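3.2 Surface Wear in Shared Study Furniture

The second part of the survey dealt with tabletops in the reading rooms of the Hotard and Olon branch libraries. Both branches replaced their furniture in the same budget year and bought from the same supplier, Ramasamy, which allowed the authors to compare rooms with different patterns of use but similar tables. Hotard serves mainly school students in the late afternoon. Olon is used through the day by older readers, many of whom bring their own newspapers and remain for several hours.

Staff at each branch kept a paper log of cleaning, repairs and complaints. The logs were copied by Revathi Poduval and coded by Vignesh Varghese under the headings used in Section 2. A total of 2,000 entries were coded, of which 800 concerned tabletops. The remainder dealt with chairs, lamps, shelving and floor coverings and are treated in Section 4.

Complaints about glare were more frequent than the authors had expected. Readers at Olon reported difficulty with glossy magazines and with large-print books placed flat under the ceiling lights. Several asked to be moved to the older tables along the north wall, although those tables were more heavily scratched. At Hotard glare was seldom mentioned, and most entries referred to ink, glue and food. The coding scheme did not separate glare from the page and glare from the table, and the two may have been confused in some of the earlier entries.

Light-colored wood with a clear finish can return a good deal of overhead light to the reader, even where the sheen is soft. The effect depends on the position of the lamp and the height of the eye, and a seated reader may notice it when a standing member of staff does not. Figure 3 shows a bright patch of this kind on a pale tabletop with visible grain. 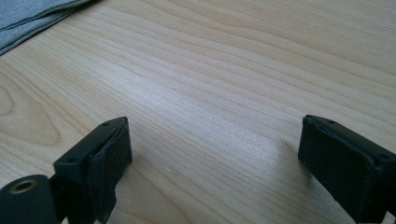

Does a matte finish reduce the number of complaints from readers?

At Olon, complaints about glare fell after 30 tables were refinished with the Skarance matte coating, but complaints about stains rose over the same period.

Figure 3. Reflected overhead light on a light wooden tabletop.

The increase in stain entries was discussed with Thenmozhi Panicker, who supervised cleaning at Olon during the survey. In her view the matte coating held pencil marks and newsprint more readily than the original finish, and the weekly wipe-down was no longer sufficient. The cleaning schedule was changed in December, too late for the results to be included in this paper.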